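How long should one robot demonstration be on an open day?

Mawar Wuisan
Posted Nov 4, 2018

Hello everybody. I help to plan the open day at Koltau, where we have a robot with two arms that handles clothes. Last July we had 261 visitors and it was too much for our small room. People stood in the door and the ones behind saw nothing. This time I want to give tickets for groups, but I do not know how long one group should stay. My colleague says ten minutes, I think it should be more. Also, is it better to let the robot work alone, or should somebody talk all the time? Thank you in advance for your advice.

Efthymia Lazaridis

Dear Mawar, I have done this 2 times at Griduvthorpe, so I can tell you what we learned. Our groups had 19 people and stayed for twenty minutes. I would not go higher with the number. The first five minutes are for talking, while the arms stand still and everybody can hear. Then start the work and speak less. Visitors like to watch quietly when the robot is holding a cloth, and they ask better questions afterwards.

Please choose the garment with care. Dark clothes are difficult to follow from the back row. We prefer one piece in a light colour, and we show it for long enough that the people can see how it hangs between the two arms.

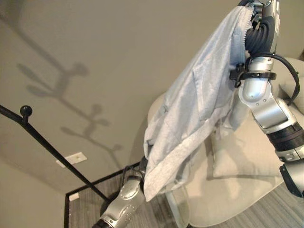 Both arms with the light blue-grey garment, coat stand and armchair behind.

We arranged the place like a corner of a home, and I recommend this to you also. With only a table and a computer, the visitors asked us about the motors. With the armchair they asked about their own laundry, and even the shy ones had something to say.

One more advice: keep ten minutes free between the groups. We did not do it on the first day and by lunch we were very late.

Adi Pangaribuan

tickets yes. and put tape on the floor where people must stop, children go under a rope

Mohammed-Awal Abugri

I agree with most of what Efthymia wrote, but twenty minutes is long for families. At Sternuswood we made short visits in the morning and longer ones after three o'clock for people with technical interest. Write it clearly on the ticket, otherwise they come to the wrong one.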